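4장. 그릇 과제 설정 및 실행

이 장은 3장의 팔 원점 조정을 마친 조를 대상으로 한다. Latuheru 제어 프로그램이 설치된 노트북과 동아리 공용 로봇을 사용하며, 한 조는 조작 담당, 기록 담당, 정지 담당으로 구성한다. 정지 담당은 과제가 끝날 때까지 다른 일을 겸하지 않는다.

개정일: 2020년 10월 20일
작성: Hidayah Sutanto
검토: Ilham El-Sayed

4.1 준비물

- 테두리가 넓은 둥근 그릇
- 그릇 안에 깔 종이(무지, 코팅되지 않은 것)
- 감귤류 과일. 오렌지와 레몬을 섞어도 된다.
- 비상정지 버튼 및 연장 케이블
- Triris 그리퍼 점검표(부록 B)
- 마른 천

주의: 모형 과일을 쓸 경우 진짜 과일과 한 그릇에 섞지 않는다. 무게 차이로 파지력 기록이 서로 맞지 않게 된다.

4.2 작업대 배치

1. 작업대 상판을 마른 천으로 닦는다. 세정제는 사용하지 않는다.
2. 로봇 본체를 작업대 모서리 쪽에 세우고 바퀴를 잠근다. 본체와 작업대는 서로 닿지 않아야 한다.
3. 그릇을 상판 중앙보다 약간 뒤쪽에 놓는다.
4. 종이를 한 번 구겼다가 펴서 그릇에 깐다. 가장자리가 그릇 테두리 위로 올라오게 둔다.
5. 과일을 담는다. 테두리보다 지나치게 높이 쌓지 않는다.
6. 머리 카메라 영상에서 그릇 전체가 보이는지 확인한다. 일부가 잘리면 그릇을 옮기지 말고 머리 각도를 조정한다.

참고: 광택이 있는 상판에서는 조명 반사가 밝은 점으로 잡힌다. 반사점이 그릇 테두리와 겹치면 테두리 검출이 흔들리므로, 천장 조명을 한 줄 끄거나 블라인드를 내린다. 팔의 그림자가 상판에 드리우는 것은 검출에 영향을 주지 않는다.

4.3 그리퍼 점검

1. 전원을 끈 상태에서 손가락 고정 나사를 확인한다. 헐거운 나사는 손 드라이버로만 조인다.
2. 손가락 안쪽 면에 종이 부스러기나 과즙이 남아 있으면 닦아 낸다.
3. 전원을 켜고 그리퍼를 완전히 열었다가 닫는 동작을 3회 반복한다.
4. 닫힌 상태에서 양쪽 손가락 끝이 어긋나면 작업을 중단하고 부록 B의 영점 보정을 수행한다.
5. 손목 하우징의 작은 구멍들이 막혀 있지 않은지 확인한다. 이 부위에 테이프나 조 이름표를 붙이지 않는다.

4.4 프로그램 설정

1. Latuheru를 실행하고 과제 목록에서 '그릇_종이'를 선택한다.
2. 파지력 단계를 3으로 맞춘다. 과일 집기 과제의 기본값은 6이며, 종이에 그대로 적용하면 찢어질 수 있다.
3. 접근 속도를 '느림'으로 둔다.
4. 동작 제한 시간을 3,000ms로 입력한다. 단위 칸이 초로 되어 있으면 먼저 ms로 바꾼다.
5. 저장 폴더를 조 번호로 지정한다. 폴더 이름에 공백을 넣으면 Drokine 변환기가 파일을 읽지 못한다.
6. '설정 저장'을 누르고 기록 담당이 화면의 값을 기록지에 옮겨 적는다.

4.5 실행

1. 정지 담당이 비상정지 버튼을 손에 들고 "준비"라고 말한다. 이 말이 나오기 전에는 조작을 시작하지 않는다.
2. 조작 담당은 팔을 그릇 위쪽으로 가져온다. 과일 바로 위를 낮게 가로지르지 않는다.
3. 손목을 아래로 향하게 하고 그리퍼를 연다.
4. 그릇 테두리에 올라온 종이 가운데 과일에 눌리지 않은 부분을 고른다.
5. 손가락을 종이 양쪽에 위치시키고 천천히 닫는다. 테두리를 함께 물지 않도록 한다.
6. 종이가 접혀 올라오는 정도까지만 위로 당긴다. 그릇이 움직이면 즉시 멈춘다.
7. 자세를 잠시 유지한 뒤 그리퍼를 열고 팔을 위로 빼낸다.
8. 기록 담당이 시도 번호와 결과(성공, 미끄러짐, 찢어짐, 중단)를 적는다.

한 조의 시도는 8회로 한다. 중단된 시도도 횟수에 포함한다. 찢어진 종이는 새것으로 바꾸고 4.2의 4번부터 다시 진행한다.

경고: 팔에 전원이 들어와 있는 동안 과일이나 종이를 손으로 고쳐 놓지 않는다. 과일이 굴러떨어져도 먼저 정지 버튼을 누른 다음 줍는다.

4.6 문제 해결

종이가 손가락 사이에서 빠진다.
접근 높이가 높은 경우가 많다. 손목을 조금 더 내린 뒤 다시 시도한다. 그래도 빠지면 파지력을 한 단계 올린다.

그릇이 종이와 함께 끌려온다.
종이가 과일 밑에 깊이 눌려 있거나 손가락이 테두리에 걸린 상태이다. 그리퍼를 열고 다른 쪽 종이를 고른다.

영상에서 손가락이 그릇 테두리에 가려진다.
머리를 그리퍼 쪽으로 약간 돌린다. 본체는 움직이지 않는다.

화면에 '시간 초과'가 표시된다.
입력 단위를 확인한다. 단위가 맞으면 관절 속도 제한이 이전 조의 설정으로 남아 있는지 본다. 설정 초기화는 Zinska 계정으로 로그인해야 가능하다.

저장된 파일이 비어 있다.
실행 전에 '기록' 표시등이 켜져 있었는지 확인한다. 표시등을 켜지 않고 수행한 시도는 무효로 처리하고 다시 한다.

4.7 종료

1. 팔을 대기 자세로 되돌리고 그리퍼를 반쯤 연 상태로 둔다.
2. 프로그램에서 '연결 해제'를 누른 다음 본체 전원을 끈다. 순서를 바꾸지 않는다.
3. 과일은 냉장 보관하고, 껍질이 무르거나 터진 것은 버린다.
4. 기록지를 조별 파일철에 넣고, 저장 폴더를 공용 드라이브에 복사한다.
5. 그리퍼 점검표에 서명한다. 나사를 조였거나 영점 보정을 했으면 비고란에 적는다.

종이 당기기 기록이 모두 제출된 조는 5장의 과일 옮기기로 넘어간다. 5장에서는 파지력 기본값이 달라지므로 이 장에서 저장한 설정 파일을 불러오지 않는다.
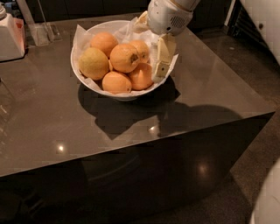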